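**Mon 10 July, weather shutdown notes, Wimholm station**

The wind warning came from the forecast office before lunch. Saranya decided we close early and do not wait for the evening model. I agree with her. In June we waited, and then we had to close the dome by hand with gusts already at 50 knots.

## Dome and mirror

- Dome closed and pinned. The north pin is still stiff, it needs grease again.
- Mirror cover on, two straps. I checked both straps after Jagadeesh, he checked them before me.
- Telescope parked at zenith, brakes on, drive power off at the wall.
- Dry air left running on the UPS. Battery showed 77 percent when I left it, so it was not fully charged. Why? To ask Manikandan.

## Instruments

The Iyer spectrograph stays cold. Chiharu wanted to warm it up, but a full warm-up takes 38 hours and the front will be here long before this. We filled the dewar and wrote the level on the whiteboard. If the road is closed for more than two days, we lose the vacuum margin and must pump again. I accept this.

The Flillora all-sky camera came down from the mast. Its connector has some green corrosion on the outer ring, not on the pins. I cleaned it with contact spray and put a bag over the cable end.

Anemometer stays up. I compared it with the one at Fluldale for one hour and ours reads lower in west wind, as before. I think it is the shadow of the dome, but I have no proof. Data is in the shared folder, file 43.

Poppy asked if we can leave the seeing monitor outside. No. The tripod is too light even with sandbags.
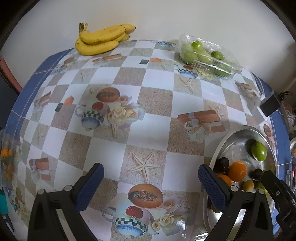

## Still open

1. Generator test under load. Manikandan starts it tomorrow morning if the road is good.
2. Drain behind the control room: I removed leaves, but I did not see water go through it yet.
3. Backup of last night's frames. The copy stopped one time with a checksum error, I started it again. Please somebody look at the log before switching off the server.
4. Phone list on the door has the old number of Jagadeesh.

Next entry after the front has passed.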